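Setting Up Your Vanity Table — Part 2: Placing It, Fitting the Mirror, and Dressing the Top

By now you should have the base standing on its four legs and the drawers sliding in and out without a fight. If a drawer still catches, go back to Part 1 and sort that out first. I skipped ahead once with a Perron table and ended up taking the mirror down again, which I don't recommend to anybody.

My notes were written for the white carved style of table, the kind with curvy legs and a separate mirror. Mine came through Losico, order 1558, and the hardware bag had everything in it except the felt pads. Yours may be packed differently, so check the sheet in the box against what I say.

Choosing the spot

1. Pick a wall before you lift anything. You want 600 mm of clear floor in front of the table so a chair can pull out and a person can still get by.

2. Sit down where the chair will go and look straight ahead. Whatever is behind your back is what you'll see in the mirror every day — a railing, a ceiling light, a window. Decide now if you can live with it!

3. Curved walls are fine, and I like them a lot behind a carved mirror. The back edge of the table is straight, though, so there will be a gap somewhere. Center the table on the curve and let the gap be even on both sides.

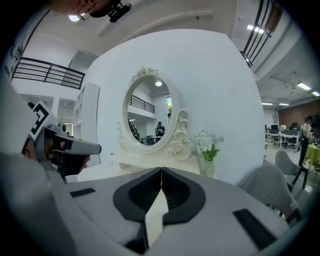 Fitting the mirror

4. Lay a folded blanket on the tabletop and rest the mirror on it, glass up. Get a second person for this part. The frame looks light and it really isn't.

5. Check which end is the top. On the flowery frames the crest goes up and the bigger curls sit down at the base (I know it sounds obvious, but mine was wrapped upside down and I had two screws in before I noticed).

6. Stand the mirror up slowly while your helper holds the base steady. Start every screw by hand, a few turns each, and only then go around and tighten them.

Caution: Don't lift or steer the mirror by the carved bits. Scrolls and petals snap off, and the filler Warnham sells for repairs dries a shade too yellow on bright white.

Note: If the mirror leans after tightening, look at the floor before you blame the screws. Carpet and soft vinyl let one leg sink more than the others. Wait a day and check again.

Dressing the top

7. Put flowers at one rear corner, to the side of the mirror. A small vase is plenty. I've used fake ones since November and just dust them with a dry paintbrush, which works great on the leaves too.

8. Leave the front edge bare. You need somewhere to put your elbows, and anything parked above the drawers gets knocked when you tug on the knobs.

9. Bring in the seat last. A plain gray chair with metal legs looks good next to all that carving, and if you have a spare one, stand it off to the side for clothes and whatever you're drinking.
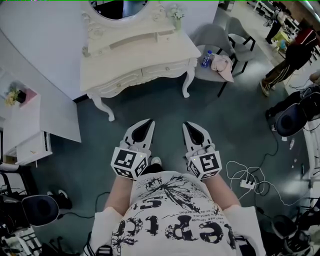
I keep drinks off the tabletop altogether, because a ring on white paint takes ages to rub out. Wipe the surface with a barely damp cloth once a week and go over the carving with that same paintbrush. The Nurnport polish that came with my table is meant for the knobs only, so keep it away from the glass.

10. After 40 days, check the mirror screws again. Mine had loosened a bit, and a quarter turn on each one fixed it.

Drawer liners and replacement knobs are in Part 3.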